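The Bag That Stopped the Line

When the arm at Drendcombe closed on thin air for the third time in a morning, the people watching it assumed a loose cable. The fault took most of July to find, and the cable was fine.

Drendcombe is a small workshop above a row of garages, where Floltorik tests robot arms on kitchen work before they go out to customers. The job that summer was food bags: take hold of a zip-top bag, keep it still and work the seal along from one end to the other. A person does this without looking. For a machine it is awkward, as the plastic is clear, it shines, and it changes shape each time it is touched.

Hammad Bangash ran the tests. He had spent the spring on tins and jars, which the arms handled well, and he expected the bags to take a fortnight.

"We had it working on the second day," he says. "That was the trouble. It worked well enough that we stopped watching it closely."

The control software, called Skenance, decides whether a grip has succeeded by looking at how far the fingers have closed. If they stop early, there must be something between them. If they close all the way, they have missed. With a jar, the gap is obvious. With a single layer of plastic film, there is hardly any gap to measure, and Skenance had been told to accept a very small one.

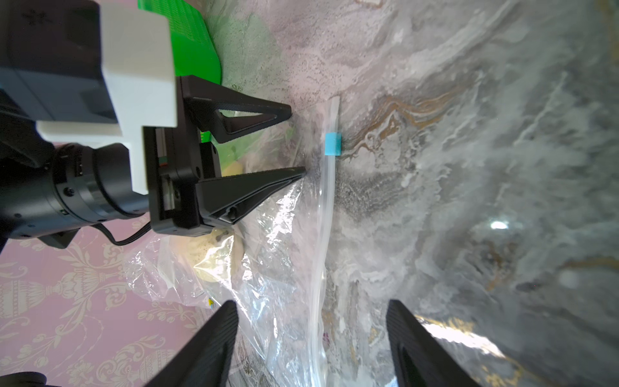
Over the weeks, the zero point on one gripper had drifted. When its fingers were fully shut, the software believed they were still slightly open, by an amount close to the thickness of a folded bag. So the arm would reach down, miss the plastic, and report that it had hold of it. It then carried on with the rest of the job, pulling at nothing.

Most of the time this did no harm. The arm finished its movements, the bag stayed shut, and the run was marked as a failure of some other kind. Out of 1,044 logged attempts, 130 were later found to have gone wrong this way. They had been filed under slips, bad lighting and operator error.

The one that got everybody's attention came late in an afternoon session. Believing it was holding a bag, the arm pressed down to steady it and kept pressing. The fingertips met the worktop. The force limit should have stopped the arm at once, but it had been raised for an earlier test with stiff jar lids and never put back. The arm pushed for up to 40 seconds before Bangash reached the stop button. One fingertip split along its length and the wrist mount cracked.

There were no injuries. Bangash had been sitting on the far side of the bench, and he says his hands had been in that spot a few minutes earlier, setting out the next bag.

He wrote the incident up the same evening. The report lists two causes, the drifting zero and the forgotten force limit, and treats the second as the more serious. A gripper that misjudges its own position is a nuisance. An arm that leans on whatever is beneath it can break a wrist.

Huenchumán, the firm that supplies the grippers, asked for the damaged unit back and found a set screw that had worked slightly loose. It now fits a different screw and recommends checking the zero at the start of each shift. At Drendcombe they check it more often than that. The arm closes its fingers on nothing, reads the gap, and refuses to start if the number has moved.

The force limit was a simpler matter. It now goes back to its lowest setting whenever the task is changed, and raising it takes a second person's password. Some of the operators find this slow. Bangash has heard the complaints and has left the rule as it is.

Bag testing began again after a break, with new fingertips and a stop button on both sides of the bench. The success rate is lower than it was on paper before the fault was found. Bangash puts that down to the old figures having been wrong, and he is still going back through the logs from the spring to see whether the tins and jars need counting again.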